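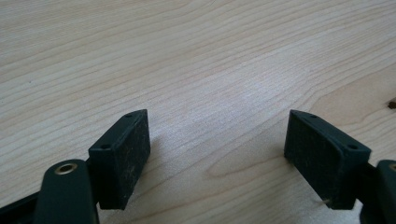
Kistavach hand gripper, jaws open. Two screw holes on each pad.

Kistavach Table Kit
Maker: Plokesano
Item no. 2723
Status: in stock, sold as a kit or as single parts

The Kistavach Table Kit is for workplaces that want a robot to take over part of a hand packing job and need their own staff to teach it. It has a hand-held gripper and a pair of hand-worn tracking devices. The person does the job at an ordinary table and the kit records the movement. The recordings are then used to train the packing arm, which is sold separately.

The kit suits small, light goods that come in mixed sets: cutlery, chopsticks, bowls, small plates, kitchen tools. It isn't meant for glass, or for anything over 2 kg.

The gripper is worked by hand and has no motor. The pads are screwed on and can be swapped when the face wears. Dust on the pads is normal at a packing table. Wipe it off with a dry cloth at the end of the shift. Oil or spray cleaner will spoil the grip.

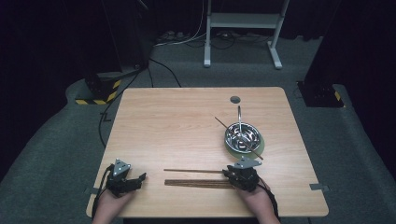 IN USE > TABLEWARE PACKING

Dankwa packs tableware sets for restaurants and canteens. Until February its packing room had 42 people on the line, and most of them spent the whole shift picking up chopsticks and laying them straight. It is dull work and hard on the thumbs. Kekeli Odoi, the line lead, kept a list of who had asked to be moved off it, and the list was long.

The company now runs two arms on the chopstick station. The same 42 people still work in the room. Packers take turns of 30 minutes at the teaching table, wearing the tracking devices or holding the gripper, and spend the rest of the shift on checking, labels and mixed orders. Teaching time is paid at the checker rate, which is higher than the packer rate. That was agreed before the first kit was unpacked, and Odoi recommends other sites settle it early too.

The hand-worn devices go over the backs of the hands and along the fingers, with a linkage following each finger. A packer can hold a single chopstick over a row of others and put it down where it belongs. Cables can run off the near edge of the table. Keep them clear of the chair and of your lap.

Some of the packers found the devices awkward at first. Natália Matos, who has packed at Dankwa for years, wanted to know whether the recordings would be used to time her. They are not. The software stores movement by table and by task and does not store a name. Managers can see how many recordings a table has made, but not whose they are. If your site wants to change that setting, both the site manager and a staff representative have to sign the form.
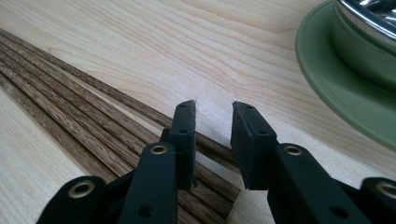 Thin goods are the slowest part to teach. An arm that has only seen one way of laying things out will do badly as soon as the layout changes, so teachers are asked to vary it. Put the goods down at a slant as well as straight. Leave a small gap at one side of the bundle, like the one beside the uppermost brown stick, so the arm gets practice with a stick that lies a little apart from the others. Keep a dish within reach too, even for a task that doesn't use it. Duarte Rebelo, who looks after the arms at Dankwa, says most of the early stops came from tables that had been set up too neatly.

What staff will need to know
Training takes one morning. No computer skills are needed. Anyone who can do the packing job by hand can teach it.
People with wrist or finger pain should use the gripper in short turns or sit out. Teaching is voluntary under the standard terms.
The arm stops when a person reaches into its area. It does not restart by itself. A packer has to press the green button.

What is in the kit
Hand gripper, 1
Hand-worn devices, left and right
Spare pads, 6 pairs
Cables and table clips
Printed guide (English, Portuguese)

Spare parts
Pads, links and eyelets can be ordered one at a time from Kunen, our parts dealer. Please give the item number and say which side you need. Left and right links are different.

Questions about setup: Cristóvão Neves
Questions about staff terms and the recording form: Duarte Barreto

Page updated 29 Sep 2023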